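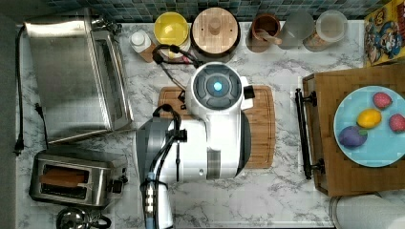

I got to Itziar Collado's studio early and she was already up a ladder, scraping at the top edge of a canvas with what looked like a putty knife. "Two minutes," she called down. It was more like 20, and I didn't mind at all, because it meant I could snoop.

The studio is the back half of an old upholstery shop on Lornau Street. There are still tacks in the floorboards (wear thick shoes) and the light comes in from the north side, flat and gray, the way painters like it. She's been renting it for two years. Before that she painted in a bedroom, with the bed tipped up against the wall during the day.

The big canvas is for her show at Echevarría, the gallery down by the ferry landing, which opens in September. It's 90 inches across and it barely fits through the door. I asked if she'd measured first.

"I measured the door," she said, climbing down. "I forgot about the hallway after the door. So it will leave here off its stretcher, rolled up, and I will be sick to my stomach the whole way."

She trained as a printmaker, and that's how I first knew her work – those small dark etchings of harbor walls that used to hang in the coffee place near my apartment. I told her I missed them. She laughed and pulled open a flat file, and there were the plates, every one wrapped in newspaper.

"I miss them too! But my hands got tired of small. With etching you decide everything early and then you wait for the acid. With the paintings I can be wrong for three weeks and still fix it."

How wrong does she mean? She turned around a canvas that was leaning face to the wall. It used to be a green painting, she told me, and then it was a painting of her aunt's stairwell, and now it's mostly a rusty orange with one pale stripe down the left. I loved it. She isn't sure about it and it may not make the show.

We talked for a while about color, or really about buying color, which is what painters talk about when you leave them alone. She gets her oils from Markora, a little shop that still mixes some of its own, and she'll go without lunch for their red earth. The cheap white she uses for underpainting comes in a tub the size of a paint can from the hardware store. "I am a snob about four tubes," she said. "For the rest I'm a peasant."

I wanted to ask about money, and I always feel rude doing it, so I just blurted it out. She didn't blink. Her first sale through a gallery was a set of etchings to a dentist, and her cut came to $3,266, and she remembers the number because she taped the check stub inside the lid of her paint box. It's still there. She showed me.

"Then I sold nothing for a year and a half," she said. "So the stub was good to look at. Also a little bit cruel."

What changed was a group show called Ronex, put together by a few artists in an empty bank branch. She hung two paintings, the first large ones she'd ever let out of the house, in the space where the tellers used to sit. The director of Echevarría came on the last afternoon, stayed until they were turning off the lights, and then didn't call for five months. By then Itziar had decided the woman hated them.

"She told me later she was thinking. Five months! I think about what to have for dinner for five minutes and I get a headache."

The new show will have the big canvas, a row of middle-sized ones, and – this made me happy – one wall of etchings, old and new. Her gallery asked for those. She'd said no, then said maybe, and now she's pulling prints again on the weekends at a shared press across town.

I asked what she wants people to do when they walk in. She thought about it while she wiped off the knife.

"Stand too close," she said. "The gallery will hate me for saying it. But go close, look at the edges, that's where I leave the old colors. Don't touch, okay? Write that. Don't touch."

She was back up the ladder before I'd found my coat.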